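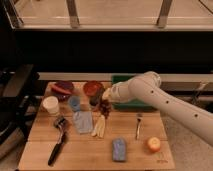 Dark red grapes over the cutting board.

November 20, 2018

I have been making grape jelly for three weekends now and I'm still not tired of it! My kitchen smells like a candy store, my good dish towels are purple for life, and I have learned more about pectin than I ever planned to.

It started in June, when Rahel Mayrhofer gave me a cutting from the old vine behind her house in Gurnwood and told me to stick it in a pot and leave it alone. I'm bad at leaving things alone, but the cutting rooted anyway. No fruit from it yet, of course (that takes a few years), so in the fall she took pity on me and let me pick from hers. I came home with two full buckets and no plan.

The first batch was syrup. Delicious syrup, mind you, and we ate it on pancakes all week, but it ran off a spoon like water. I had used only very ripe grapes, and ripe grapes are low in pectin. For the second batch I threw in a good handful of the underripe ones, the sour little reds I would normally pick out, and what a difference! It set up beautifully in the jar and had a nice sharp edge to it.

My method, if you want to try it: wash the grapes, pull them off the stems, and mash them in a big pot with a splash of water. Simmer ten minutes, then pour everything into a jelly bag and let it drip overnight. Do not squeeze the bag. I squeezed the bag. Cloudy jelly tastes fine, but you'll be annoyed every time you hold it up to the window.

The next day, measure the juice and add three quarters as much sugar, plus the juice of a lemon. Boil it hard and start testing on a cold saucer once it gets thick and glossy. If a drop wrinkles when you push it with your finger, you're there. My second batch took much longer than I expected, so have something on the radio.

I process the jars in a water bath, and I'm using the old Baumgartner canner I found at the Estumer flea market, dented lid and all. It holds seven half pints and rattles like a train.

Next up is a batch with rosemary, which Ambros Bachmann swears by with hard cheese. He brought me a jar of his last year and I finished it with a spoon, standing at the fridge. If any of you have tried thyme or black pepper, tell me how much you used, because I have one bag of juice left in the freezer and I'd love to split it!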